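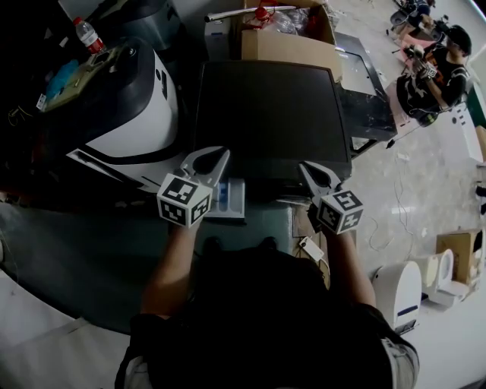 Celebrity rumours reach a fan page long before any statement does, and most of them arrive as a screenshot with no link. You need a way of checking them that you can follow in half an hour, on a phone if need be, while other pages are already posting. Start with what you have been sent and ask what it would show if the caption were missing. Someone with dark hair and black clothes, seen from straight above as in the photo at the top, could be given the name of almost any dark-haired singer, and plenty of readers would accept it. The caption is a claim made by whoever wrote it, so treat it separately from the photo.

The steps below are the ones we use at Kedis for tour dates, line-up changes, duets and break-ups. They work for most stories about performers, in any language you can read or get translated. 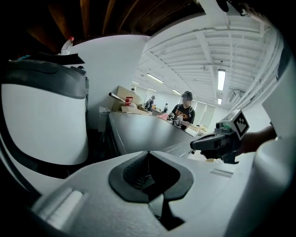 Azucena Orozco
Guides, Kedis
Last updated: June
Filed under: Fan pages, Music news

Step 1. Find the first version

Copy one odd phrase from the story and search for it in quotation marks. Sort by oldest. You will usually get a long run of pages that say the same thing in the same order, and one or two that were there first. If the story came from another country, search in that language too, with the accents on. "Bermudez" and "Bermúdez" can bring up different results on some sites' own search boxes.

Save the link and a copy of the page. Gossip pieces are often reworded after a few hours and the old text goes.

Step 2. Work out who is speaking

Read the first version and write down each source in your own words. There are four common kinds:

The performer, on their own account or in a recorded interview.
The manager, label or press office.
A venue, promoter or broadcaster.
"A source close to the singer", or nothing at all.

The first three can be quoted by name. The fourth can't carry a story on its own. If five sites have it and all five lead back to one unnamed friend, you have one unnamed friend.

Step 3. Check the dull details

Rumours tend to go wrong on dates and places. When word went round that the group Cirus were splitting up, the report had them rowing backstage at the Naden on a night when the hall's own listings had a brass band. We left it alone for a day and the original page took it down. Look at listings, ticket pages and set lists. Check that the venue's capacity makes sense as well: a piece that puts 3,000 people in a room licensed for 1,000 was probably not written by someone who went.

Step 4. Check the picture

Run a reverse image search, on more than one service if you can. You are looking for the earliest copy and for the caption it had then. Old tour photos come back again and again with new stories attached. Haircuts and stage sets are a fair guide to the year, though wigs have caught us out twice.

If you can't find where a photo came from, don't use it. Apart from the chance of it being wrong, it belongs to somebody, and the photographer may well send you a bill.

Step 5. Ask

Send a short email to the press contact. Two or three lines are enough. Say what has been reported and where, ask if they wish to comment, and give a time — 4pm works better than "as soon as possible". Small pages do get replies, particularly from venues. If none comes, you may write that the manager had not replied when the piece went up. Don't write "refused to comment" unless they did.

Step 6. Write only what you have

Put the source in the first sentence. "Bermúdez will play two extra nights, her label said" tells the reader where it came from. Headlines with a question mark don't get you out of anything, so if the piece can't stand without one, hold it.

Leave out health, family matters and home addresses unless the performer has talked about them in public. This applies to dancers and crew too, who have far less say in what gets printed.

Step 7. Correct it in the open

Mistakes will get through. Change the text, add a line at the foot saying what was changed, and post the correction on the same accounts as the story. We made 29 corrections in our first year. Most were misspelt names.

Keep a plain list of every rumour you checked, with the link, the first source and what you decided. A spreadsheet will do. When the same story comes round next spring with a different photo, you can look it up.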